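Orçamento para segundo posto com braço, o que é que me está a escapar?

Ludmila Hrubý
Boa tarde a todos. Preciso de ajuda com contas, tenho de entregar o pedido ainda em outubro. Já temos um posto montado (braço de mesa, garra de dois dedos, fruta e pequenos objectos) e querem um segundo igual. A proposta da Trunside traz braço e controlador, mais nada. Garra à parte. Mesa à parte. Reservei 506 euros para acessórios e já me disseram que é curto. O que é que costumam esquecer? E vale a pena comprar suportes de acrílico ou faz-se em casa?
Obrigada, desculpem a pressa.

Resposta de Rondavel
Curto sim. Cabos, sempre os cabos. Extensões, abraçadeiras, velcro, esteira por baixo do tampo. Só nisso gastei 115 euros no último posto e ainda faltou. Não ponhas na mesma linha do orçamento que a mesa, senão cortam-te tudo junto.

Resposta de Šimko
Depende do que vais fazer com ele. Eu esperava pelos saldos.

Resposta de Jarkham
Montei um parecido, vai por partes que estou a escrever à pressa.

Mesa: larga. Mais larga do que achas. A base fica na borda mas o braço precisa de espaço para trabalhar e tu precisas de espaço para pousar coisas. Se a mesa for leve, conta com reforço, a minha abanava.

Garra: pede o preço com cabo e flange incluidos, por escrito. E um par de dedos de reserva. Os meus 200 euros de reserva foram quase todos para dedos.

Suportes: compra feitos. O meu em degraus, de acrílico transparente, custou 90 euros e não me arrependo. Atenção que transparente dá reflexos, se usas câmara testa primeiro.

Objectos: fruta entra como consumível, linha própria, senão acaba paga do teu bolso. Mistura tamanhos, uma maçã grande e uma tangerina não pedem a mesma abertura da garra. Banana é boa para testar pega na horizontal.

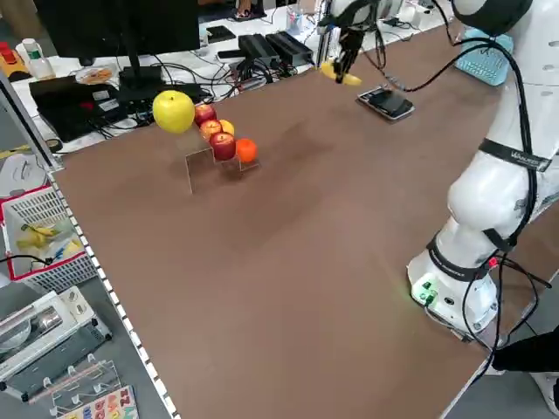
Bancada de apoio: outra mesa atrás só para monitor, portátil e transformadores. Mete já no pedido, depois nigém aprova. E tomadas, conta as que tens antes de encomendar.

Prazo: pergunta à Trunside se o controlador vem junto com o braço. O meu veio depois e ficou tudo parado à espera.

Se quiseres mando a folha de calculo, está feia mas soma bem.

Ludmila Hrubý
Manda sim! Vou separar os cabos e a fruta em linhas próprias e pedir a garra com flange por escrito. A bancada de trás nem me tinha lembrado.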